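4 Teaching a task by hand

This section covers recording a task on the Stuslow arm by moving it yourself. If you are going to drive the arm from the Clodau pendant, read 4.1 and 4.2 here and then go on to section 5. The recording format is the same for both, so you can mix hand-guided and remote takes in one task set.

4.1 Before you start

1. Clear the table of anything that is not part of the task. The arm does not know about objects you haven't told it about.
2. Run the gripper cable and the wrist cable with enough slack for the full reach of the task. Move the arm slowly to the farthest point and check that neither cable pulls tight.
3. Check that the strap on the hand grip is snug. You should not be able to slide the grip along the arm.
4. Open Pollock on the control computer and select your arm from the list. Wait for the status to read Ready.
5. Set the payload to match the gripper you have fitted. If the payload is wrong, the arm will sink or drift upward when you release it in guide mode.

CAUTION: Keep one person within reach of the emergency stop whenever guide mode is on. Do not put your free hand between the gripper fingers and the table.

4.2 Creating the task

1. In Pollock, choose New Task and type a short name. Use the name of the action and the object, such as "close bin lid" or "place cup on tray". You can't rename a task after the first take is saved.
2. Enter the start condition in the notes box. For a lid task, write whether the lid starts open or closed.
3. Set the take length limit. The default is 20 seconds, which suits most single-action tasks.
4. Move the arm to the start pose and press Save Start.

Note: The start pose is stored with the task and not with the take. If you change it later, Pollock will ask whether to keep the earlier takes. Choose No unless the change is very small.

4.3 Recording a take

1. Put the object in its starting place. Small changes in position from one take to the next are useful, but the object must stay inside the work area you set up in section 3.
2. Press Guide. The brakes release with a click and the arm will feel light.
3. Hold the grip with one hand and keep your elbow loose. Stand to the side of the arm so that you don't block the camera's view of the table.
4. Press Record on the foot pedal and wait for the beep.
5. Move toward the object at the speed you want the robot to use. Slow down for the last few inches.
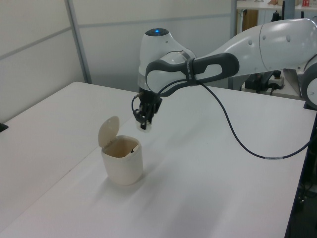

6. Use the thumb switch to open or close the fingers. For pushing or tipping a lid, leave the finger opening alone for the whole take. Takes in which the fingers twitch near contact are hard to learn from.
7. Make contact, finish the action, and back away by the same path if there is room.
8. Press the pedal again to stop. Press Hold before you let go of the grip.

If you bump the table or lose your grip, don't try to rescue the take. Stop, press Discard, and begin again from the start pose.

CAUTION: The wrist can swing when you leave guide mode with a hand still pushing on the arm. Let the arm come to rest first.

4.4 How many takes

A lid or drawer task usually needs around 114 good takes before training is worth running. Pick-and-place tasks with more than one object need more. Record in blocks of 14 and rest between blocks – tired arms make jerky takes, and the jerks are copied.

If two people share the recording, have each of them do full blocks. Savita Nishad, who set up most of our lid tasks, marks the operator's initials in the notes box for every block, and we recommend doing the same. It makes a bad block much easier to find.

4.5 Reviewing and exporting

1. Open the Takes tab and play each take at double speed.
2. Mark a take Bad if the object was outside the work area, if a hand covered it at the moment of contact, or if the action wasn't finished.
3. Check the joint trace for flat spots. A flat spot longer than 4 seconds means the operator paused, and the take should be trimmed or dropped.
4. Choose Export and select Plutine format. Exporting does not delete the originals.

Note: Takes marked Bad are left out of the export but stay on the disk. To remove them, use Clean Up in the Task menu.

4.6 If something goes wrong

Arm feels heavy in guide mode: check the payload setting, then look for a cable caught on the table edge.

Pedal does not start recording: the start pose has not been saved, or the arm is more than a hand's width away from it.

Gripper does not respond to the thumb switch: reseat the gripper cable with the power off. If that doesn't help, send the log file to Catriona Matheson in support, along with the task name.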